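Munau Chopsticks

README for the chopstick sorting set, version 3

Munau Chopsticks covers one small job: disposable chopsticks in their sleeves, laid out on a table and put away in a bin. There are 246 recordings, 12 of them held back for testing. The whole set was put together in January by Crescencio Llorente.

Items

The chopsticks are the kind that come with takeout. Each pair is bamboo and sealed in its own clear plastic sleeve. Sleeves overlap easily and slide when bumped, so the starting layouts vary a good deal – some neat, some in a heap.

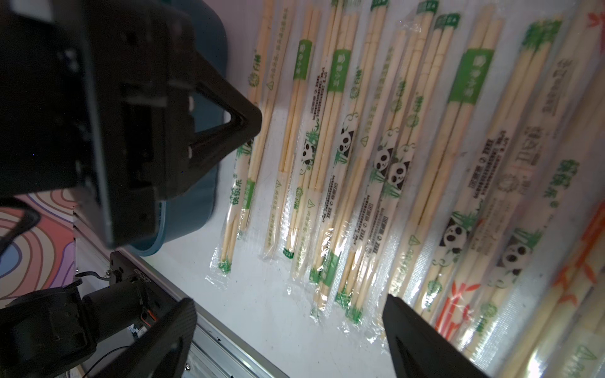

Packets in a row on the white tabletop, next to the teal bin.

Printing on the sleeves is not the same from top to bottom. There is a green label band with white characters, and several sleeves also carry a panda. The clear parts pick up glare, mostly in recordings made after 3 p.m. We left those in.

Layout of the files

Recordings are in the folder "sessions", one subfolder each. Every subfolder has the video and a text file with the starting layout (row, fan or heap) and the end state. The full download is roughly 600 MB.

Known problems

A few layout notes say "row" where "fan" would be closer. Torn sleeves were taken out of use but are not marked in the older notes.

Corrections go to Crescencio Llorente, with the subfolder name in the subject line.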